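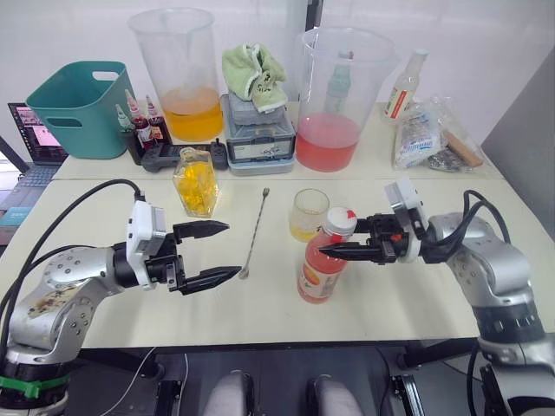
Drink-mixing robot at an open day: is it worth taking a group to watch?

4 min read

Posted by mossbank_lane

Our social club has been offered places at the Pallura open day at the end of August. The main item is a demonstration of a two-armed robot making mixed drinks without alcohol. I have been asked to find out whether it would suit our members. Most are retired, two use wheelchairs, and a few have said they don't want to stand for an hour watching a machine pick up a bottle.

What I would like to know is how close you can get, whether there is any seating, and how much there is to see. The leaflet says "live preparation of cold drinks" and very little else. Can visitors drink what it makes? I would also like to know if someone explains it as it goes along, as one of our members is hard of hearing and likes to sit near the speaker.

Any advice from people who have been before would be welcome.

Samira Ghanem

I went to the one in August last year and took my father, so I can answer most of this.

It is slow. If your members expect a cocktail bar they will be let down. The arms work at a table with ordinary things on it: a bottle of red drink, a long bar spoon, a small glass, jugs further back. Each arm has a black gripper with two fingers. One picks up a bottle and the other is there to help with the next step, and there are long gaps when very little happens. My father liked the gaps because he could ask questions in them.

Someone does talk you through it. Ours spoke clearly but with no microphone, so get your member there early and near the front. We had stools. I would ring and ask for them to be set out, and say that you have two wheelchairs. The door from the car park is level but the main entrance has steps.

You can't drink what the robot makes. There was a separate counter with squash and tea.

The part that held people longest was the small screen showing the view from the camera on the arm. You see the two fingers with their patterned pads either side of the bottle, and it makes more sense of why everything takes so long. Ask where the screen is and sit on that side.
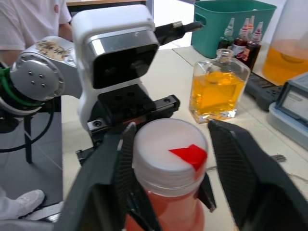
Pallura Visitor Demonstrations Team

The heading above is from the sheet they gave us, and I have copied out the useful parts:

Groups should arrive 15 minutes before their slot. Bags go in the lockers. Visitors stay behind the line on the floor while the arms are moving. Questions are welcome at any time. Please do not touch the bottles, jugs or droppers on the tables.

We were in room 121. The talk beforehand was in 126, across the corridor, and you can skip it if your group tires easily.

Post again if you need the parking details.

droltska_dave

Went once. Not for me. Saw it pick up a bottle and that was about it before our slot ended. Parking was fine.

navarrete22

Agree with Samira about the stools, do ring first. I would add that the room gets warm with a full group in it, and the earlier slots are quieter. We had the first of the morning and were able to stay on for a second run, which went better as we knew what to look for.

If your members like to see how things are done, take them. If they only want an outing with lunch, the café there shuts early and there is nothing else within walking distance.

Contact us | © 2019 Ekitz Community Help | Back to top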